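Small laundry corner opens at Plivis house in Brolville

Brolville, Nov 10, 2022

Residents of the Plivis house in Brolville can now dry their small washing indoors. The new drying corner on the ground floor was opened this week, after a long wait which started already in January, when the old lines in the courtyard had to be taken down.

The house has 172 flats, and many of them have no balcony. For sheets and big towels there are the machines in the basement, but for socks and other small things people had no good place. They were drying them on radiators and door handles, and some tenants complained about damp walls.

The corner is simple. It has a light wooden table for sorting and a hanger with metal clips, so that each sock can get its own place. The tenants' association Tumamum paid 557 euros for all the equipment, paint included.

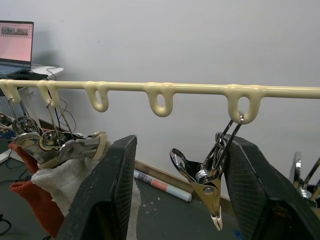
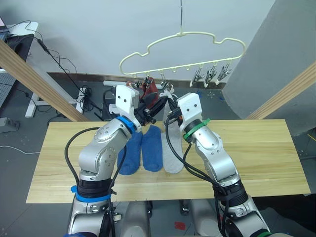 Moushumi Munasinghe is glad about the corner but would like longer opening hours. In her opinion, eight in the evening is too early to close the door, as many people come home from work only at seven and still have to wash. She also asked for a second hanger, because one family with children can fill the clips very quickly.

Elvira Nina from Tumamum answered that the hours will be discussed again in January. Until then the corner is open every day from 7 am to 8 pm - the key is at the entrance desk. Tenants are asked to collect their things on the same evening. Socks without a pair will be kept in a box beside the desk.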